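Open Day Roundup – The Simulation Room at Drasetti

Quick one from me this issue, notes typed up on the train so forgive the state of them. Eleven of us went over to Drasetti in July for their open day. Good turnout. Parking awful, as usual – if you go next time use the lot behind the tile warehouse and walk.

For anyone who missed the last newsletter: Drasetti does the planning and testing for robot cells before any metal gets bolted down. Small shop, two floors, coffee better than ours. Their big customer at the moment is Wemine, who are putting arms into the sorting hall at Ukbridge. Most of the day was about that job.

Doors at 9:30. Badge, safety glasses (didn't need them till after lunch), then straight upstairs. Ingeborg Ruchti runs the simulation side and she did the welcome. Short. She said the whole plan was to show us the boring middle part of a project, the bit that never makes it into a sales video. Fine by me.

The setup: a big screen at the front, four desks with their own screens, and a controller at each desk so we could all have a go. Everything in the morning was simulated. You drive the arm, you move the viewpoint, you run the same motion again and again with something changed. Ingeborg's team ran 1,000 trial motions for Ukbridge before we got there and she had the log open on the second monitor. Of those, 176 got thrown out for coming too close to something. She was pretty relaxed about that number. Said she gets nervous when it's low, it usually means a wall is missing from the model.

Which happened to them, by the way. On an earlier job for McKinnon someone left a column out of the layout. Everything ran beautifully for two weeks. Then the site survey came back. Neelam Uniyal told that story and you could tell it had been her two weeks.

Neelam took us through the test room next. It's a plain room, brick walls and a patterned floor, no conveyor, no bins, nothing from the real hall. They start every arm in there. Pick a corner, park the arm near it, check that the reach and the joint limits match the paperwork. Only then does it get moved into the proper Ukbridge model, which is heavy and slow to load. 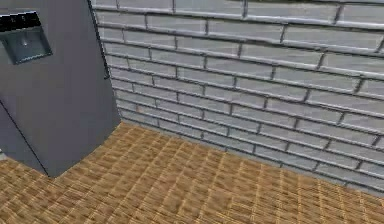

Somebody at our table (ok, me) asked why bother with brick at all when you could have a gray box. Neelam's answer was that people driving a view around need something to judge by. With flat blank walls they lose track of which way they're pointing and how far off the corner is. Rows of brick give you lines to follow. Same with the floor. She's tried plain ones and the newer operators kept overshooting.

The other thing she went on about was where you put the viewpoint. Close in to the arm you get a feel for how much space the body of it takes up, and that's what folks forget. Everyone watches the tool end. The tool end is fine. It's the big lumpy part farther back that clips the fence. I wrote that down and underlined it twice because we've done exactly that on our own bench, haven't we.

Then hands on. Fifteen minutes each, swap, fifteen more. Joar Rønning from our group had the steadiest hands by a mile. I folded the arm into a shape it couldn't get out of and had to be reset. Twice. The controller has a dead spot around the middle that takes some geting used to, and the view buttons are the opposite way around from the ones on our setup. Worth knowing if you plan to go in the fall.

Lunch was sandwiches and a very good lentil thing. Vegetarians do well there.

Afternoon was downstairs with Adalberto Rezende and a real arm behind a real fence. Glasses on. He ran a motion that had come from the simulation that morning, first at slow speed, then at normal. Much louder than you expect after three hours of silent ones on a screen! He had a sheet taped to the fence with the differences they've measured between the model and the machine. Mostly tiny. The one that isn't tiny is the cable bundle, which drags and sags and does whatever it wants, and which their model treats as a fixed lump. Nayeli Arellano is working on that part. She gave a ten minute talk with no slides that I thought was the best thing all day, and I wish I had better notes from it. The gist: don't try to model the cable perfectly, give it a fat envelope and keep the arm out of the way. She had 559 recorded cable positions to build the envelope from and wants more.

Questions at the end ran long. Costs came up. Drasetti wouldn't give a number for the Ukbridge job, fair enough, but a small cell like the one we've been talking about would take almost 200 hours of simulation time, start to finish, including the test room stage. More than I'd guessed. Joar thinks we could do some of it ourselves if they'd share the room model. Ingeborg said she'd ask. I'm chasing.

A few loose ends:

If you borrowed a pair of safety glasses and walked out in them – they'd like them back. Drop them in the box by my desk and I'll mail the lot.

The handouts are in the shared folder, under visits. Page 4 is upside down in the scan, sorry, will redo.

Nayeli has offered to come and give the cable talk here. Need a date when the back bench is free and the projecter works. Send me evenings that suit, 6:30 start most likely.

Next visit is not fixed. Wemine may let a small group into the sorting hall once the first arm is running, closed shoes, no shorts, names in advance. Tell me if you want to be on the list. Those who couldn't get a place on this trip go first.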